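Fungate Youth Trail Program
Progress report to the Huet Fund, second reporting period

1. Status

The program is running to the work plan approved in the grant agreement, with one change to the expedition route and one delay in equipment purchasing. Both are covered in section 4. No change to the total award is requested.

2. Enrollment and completion

The grant supports students in grades 9 and 10 at the Fungate and Kuklow campuses. Enrollment at the start of the period was 261. A student counts as enrolled once the parent consent form and the medical form are both on file. Students with one form missing attend the indoor sessions but do not go on trail days, and they are left out of this figure.

Each student completes four sections: service, physical activity, a skill, and an overnight trip. The service section has the highest completion rate at both campuses. The skill section has the lowest. Most open skill records lack the supervisor's sign-off, and the log hours themselves are usually complete. From August, sign-off sheets will be collected monthly instead of at the end of the section.

Skill options offered this period were first aid, cooking, bicycle repair, plant identification and map drawing. Map drawing was added at Kuklow after the woodworking room closed for repairs. Students already signed up for woodworking kept their logged hours and moved to another option without restarting. 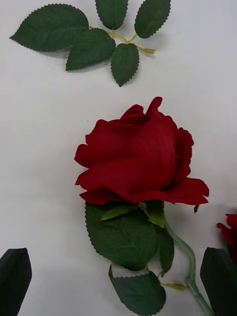 3. Overnight trips

Two practice trips and one qualifying trip were held. Groups were kept between four and seven students, as the safety plan requires. Each group carried a paper map, a compass, a stove, a first aid kit and one sealed phone for emergency use. No emergency calls were made. Minor injuries were limited to blisters and one sprained wrist, which was treated on site and entered in the incident log.

Navigation remains the weakest trained skill. On the qualifying trip, 2 groups missed the same checkpoint, where the trail splits below the reservoir. Staff at the next checkpoint noted the late arrivals and sent the groups back along the marked path. An extra session on taking a bearing has been added before the next trip.

4. Changes and delays

Route: the eastern section was closed by the landowner for logging. The replacement route is roughly 30 minutes longer on foot and has one more road crossing. The risk assessment has been revised and is attached as Annex B.

Equipment: the tent order placed with Puro arrived incomplete. The poles for the three-person tents were missing and are on back order. Tents were borrowed from the Kuklow campus for the qualifying trip, so no dates were moved. The balance of the invoice is being held until delivery.

5. Budget

Spending is within the approved lines except for transportation, which is over by $300. The overrun comes from the longer bus transfer to the new trailhead. We ask to cover it from the unspent part of the printing line, as allowed under the transfer clause. Receipts are in Annex C.

6. Next period

Work planned:
- second qualifying trip, both campuses
- monthly collection of skill sign-off sheets
- delivery check and labeling of the remaining tents
- first aid renewal for trip staff
- student survey, same questions as last year

The survey results will be sent with the next report. Annex A (enrollment by campus) replaces the version submitted with the first report, which listed transfer students at both sites.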